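The man who shows the gripper how, and wishes you would stop calling it teaching

Markos Spanos has folded the same kind of cardboard mailer 63 times since breakfast, and he is not in a good mood about it.

"People come in and say, oh, so you're teaching the robot," he says. "I'm moving a tool from one spot to another while it records. Whether anybody learns anything, we find out weeks later. Sometimes we find out that they didn't."

Spanos works at Oltora, a small outfit that collects hand demonstrations for companies that want robot arms to pack, sort and tidy. The method is simple to describe. A person holds a gripper by the handle, squeezes it open and shut, and does the job with it as if it were an oversized pair of tongs. The recordings go off to train a model, and the model is then supposed to run a real arm with a similar gripper on the end.

Before this he spent two years on remote control, sitting at a desk in Mudthorpe and steering an arm in another building with a pair of handles. He does not miss it.

"You reach for a cup and the arm gets there a moment after you do. So you slow down. Then everything you record is slow, and the robot learns to be a nervous old man. With the hand tool I move like me. That part is better, I'll give them that."

What he won't give them is most of the rest. I had read the brochure from Fleluvberg, the customer for the current batch, and it promised that "any worker can show a robot a new task in minutes." I read the line out to him and he asked to hear it again.

"Any worker can show it something. Fine. My nephew can show it something. Is it any use? You turn your wrist in a way the arm can't turn, that take is garbage. You pick the mailer up with your other hand because it slipped, garbage. You do it perfectly, but you do it perfectly the same way 900 times, and then somebody moves the table and the thing is lost."

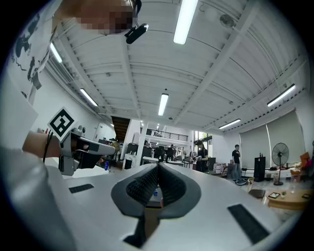 Saimi Ojala runs the floor and is the one who decides which takes are kept. She is more patient than Spanos with visitors, though she turned out to be no more of a believer. The current job calls for 1815 usable demonstrations, a number that came from the customer. I asked where the customer got it.

"From the budget, I think," she said. "I asked for a technical reason and was sent a spreadsheet."

Her own rule is to change something every few takes: which side the mailer starts on, how high the surface is, who is holding the gripper. She likes to have more than one person recording the same task, and she likes them to be a bit different in how they go about it. Too different, though, and the model seems to average them into a motion that neither person would make.

"We had one person who always came in from the left and one who always came in from the right," she said. "The arm went straight down the middle and hit the box. Everyone thought that was very funny except the customer."

I wanted to know how often a finished model does the job as well as the person who demonstrated it. Ojala didn't want to give a figure, and I pressed, and she still didn't. She would say that picking up a firm object and putting it in a bin goes pretty well. Anything that bends is another matter. Bags are bad. The flaps on the mailers are somewhere in between, and she isn't ready to say which way they'll fall.

Abou Jaoude, a rival down the coast, claims in its sales material that its systems need "almost no human correction." Spanos has a friend who used to work there.

"Correction was his whole job," he says. "He sat behind a screen and took over when it got stuck. By remote control! So you pay one guy to show the robot, and another guy to rescue the robot, and then you put out a video of the robot."

Does he think it will ever work well enough to do without him? He takes longer over this than I expected.

"For the mailers, probably. I'm not stupid, I see it get better. In February it couldn't find the edge of the flap and now it finds it. But I was told by the people selling it that this would be done by now, and I'm still here squeezing the handle."

Ojala came over to tell him that the last batch had been checked and that a good part of it would have to be done over. The wrist problem again. He asked whose wrist. She said they would talk about it on Thursday.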